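首页　专题　训练　马房日常　赛历　读者来信

跟着马的耳朵走：高地小镇上的一场骑乘定向赛

出发时间是抽签抽来的，我抽到第六个。前面那位骑手已经拐进松林，我胯下的灰色母马吉莉斯（Gillies）还在专心研究裁判的帽子。口哨一响，她像忽然想起今天是来干什么的，撒开步子就往坡上走，我连地图都没来得及叠好。

骑乘定向在福利（Forley）这一带办了有些年头，我却是头一回参加。规则说起来简单：发一张地图，上面标着若干个点，限时两小时，能找到几个算几个，超时扣分。点与点之间怎么走，全由你和马商量。有人一路快步冲最远的山头，有人慢悠悠捡近处的，最后分数居然差不了多少！

赛前一周，我去找教练卡特里奥娜·哈利迪补课。我以为她会教我看等高线，结果她让我单手持缰，另一只手拿一张对折的旧报纸，在场地里走蛇形。吉莉斯第一次听见报纸哗啦响，横着蹿出去好几步。第二圈她只竖了竖耳朵，到第三圈，她开始想吃报纸了。

“地图你可以现学，”卡特里奥娜靠在围栏上冲我喊，“马不怕纸，得提前练！”

后来我们又练了原地站定。找到点要打卡，打卡器拴在木桩上，绳子短得很，马要是不肯停，你就得一圈一圈绕着木桩转，眼看时间往下掉。我们每天收操前练一小会儿：停，松缰，数几下呼吸，摸摸脖子，再走。我太喜欢这个练习了，它让整堂课的最后几分钟安静下来，马的头慢慢垂低，人的肩膀也跟着松了。

比赛那天的头两个点都很顺。第三个点藏在一道旧石墙后面，我从墙这边过了一次，又从墙那边过了一次，还跟迎面来的奇杜贝姆·吉布林互相问了路。他骑一匹壮实的花马，名字叫泽东（Zedon），马鬃里插满了蕨叶。我们俩谁也说服不了谁，干脆各走各的。结果是我对了，可惜他先到下一个点。

过小溪是全程最好玩的一段。水浅，底下是圆石头，吉莉斯在岸边闻了半天，我记着课上的话，腿轻轻贴着，手往前送，不催她。她先试探着放下一只前蹄，接着用力刨水，把我从靴子浇到下巴，然后昂着头走了过去。对岸守点的珍妮·格思里笑得差点拿不住记录板。

有两件事想说给打算报名的人听。第一，别一上来就跑。地势起伏，马在前半程很兴奋，你要替它省着力气，上坡身体前倾，下坡改走，碎石路上给它长一点的缰绳，让它自己看脚下。第二，会打开栅栏门。听上去太基础了，可那天至少有三个人在同一扇门前下了马，其中一位上马石没找着，牵着马走了好长一段。骑着开门其实能当游戏来练：在场地里拉一根绳当门，马侧身靠过去，你摘下绳圈，带着它后退、绕过，再挂回去。孩子们玩起来比大人灵光得多。

吉莉斯最后一段走得很长、很稳，耳朵一前一后地晃。我在限时前几分钟回到草场，一共得了300分，排在中间偏后，高兴得像拿了奖。奇杜贝姆比我高40分，泽东鬃毛里的蕨叶只剩一根。 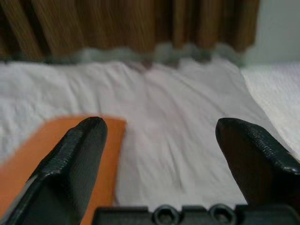
安格斯·莫法特　本刊特约撰稿人、业余骑手

卸了鞍，大家都不急着走。草场边上支起几张折叠桌，有热汤，也有切成块的燕麦饼，马在拖车旁边嚼干草。参赛的人凑在一起摊开地图，用手指比划自己走过的路线，比赛前那股较劲的样子全不见了。路线设计者英尼斯·萨瑟兰端着杯子挨个听，听到石墙那个点被骂得最狠，他显然很得意。

我问他明年会不会简单一点。他说会往苏塔拉里（Sultarari）农场那边延伸，那边有一片沼泽草地，得绕，绕哪边要看各人的眼力。我当场就说我要来。卡特里奥娜在旁边提醒我，先把左转练好，吉莉斯每次左转都往外飘，这个毛病在林间小路上会很吃亏，膝盖也会很疼。

所以这几周我们在练左转。四个水桶摆成菱形，从中间穿过去，绕左边的桶走小圈，再穿回来。外方腿管住肩膀，内方手别往后拽，眼睛看下一个桶。吉莉斯起初觉得水桶里该有吃的，每经过一个都要低头核实，现在她已经能连着走两遍不停，第二遍还比第一遍圆！天黑得晚，练完我们常常不回马房，顺着土路再往坡上溜一段，我把地图也带着，折好塞在口袋里，偶尔掏出来哗啦抖一下，她连耳朵都懒得动。

读者留言

松林小马：看得我马上想报名！我家那匹怕水，请问过溪之前在家怎么练？

骑鞍上的茶：回楼上，我们是从雨后的水洼开始的，让一匹老马走前面带着，慢慢来，别在岸边跟它吵架。

阿岚：石墙那个点我也找了半天，在错的那一边下马吃了个三明治。

北坡来客：水桶菱形周末试了，我的马把四个桶全踢翻了，玩得很开心。

联系编辑部　|　投稿须知　|　版权所有，未经许可请勿转载　|　返回顶部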